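2021-03-09 — segmentation and time sync, bag-to-tray task

Picked up the segmenter again. The October version split episodes on gripper width alone, which falls apart when an operator squeezes the jaws while waiting. It was cutting false grasps all over the Wosis set.

New rule: width has to drop below threshold AND wrist speed has to stay under 20 mm/s for the same window. Ran it over 231 episodes. Bad splits went from 133 to 20. Most of what remains is the left gripper closing while parked, so the speed term does nothing there. Kamol suggests gating on distance to the nearest object mask. Worth trying, but it makes the segmenter depend on perception, and I wanted to keep it upstream of that.

Time sync: left and right width streams drift apart over long sessions. Episode 2283 is the worst. Tiruwork traced it to the logger stamping on write instead of on receive. Patched in the Girkwood branch, not merged. Old logs need the offset fitted afterward; the script goes in tools/ once it stops crashing on empty streams.

Masks: clear packaging is still poor. The detector finds the orange band on the snack bag and drops the transparent lower part, so the centroid sits too high and the planner's approach point goes with it. The tray is cream on a white board and its rim comes and goes. Lowered the edge threshold, got a steadier rim plus spurious lines from the ribs.

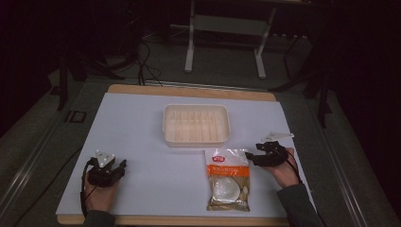
Head view, both grippers over the board, bag in front of the tray.

Next:
- merge receive-time stamps, rerun 2283
- try full-bag box prompt instead of color seed
- ask Tiruwork whether Bultstead still reads the old segment format before I change the field names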